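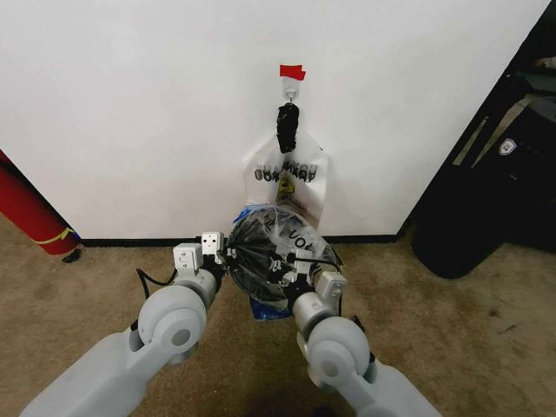
PRAKDALE GRIPPER TRIAL WRAPS UP IN ARNVILLE, RESULTS OUT IN MAY

ARNVILLE – Vakulenko today released first numbers from its two-arm gripper comparison, run at the company's Arnville shop under the project name Prakdale. Short version: soft stuff is still hard. Thin plastic bags most of all.

The trial covered 705 grasps with two gripper modules, the current one and the Stistside, a new design with longer fingers and a lower closing force. Same arms, same controller, same head camera for both. Only the modules got swapped.

Bags were picked up off carpet and held between two arms. Black ones, white ones, stretched, crumpled. A grasp counted if the bag stayed up for 30 seconds with no tear and no re-grip.

Stistside dropped 16 bags over the whole run. The current module dropped almost 40. Most of the drops on both sides came from one arm closing a little before the other – a controller problem more then a finger problem, and the next software release goes after it.

Camera results were mixed. Dark translucent plastic gave poor depth readings under the shop lights, and the team ended up leaning on finger position and motor current to tell wether a bag was really held. A second camera, mounted at the wrist, is being tried now. No numbers on that yet.

Stistside modules bolt onto existing Vakulenko arms with no new cabling. Firmware update needed. Pricing has not been set, and orders are not open.

The full Prakdale report, with the grasp logs and the list of bags used, will be posted on the Vakulenko site in May. Labs that want to run the same test on their own arms can ask for the procedure now through the Arnville office.

Demo visits: mornings only, by appointment, 9 a.m. to noon. Press requests go to the same office.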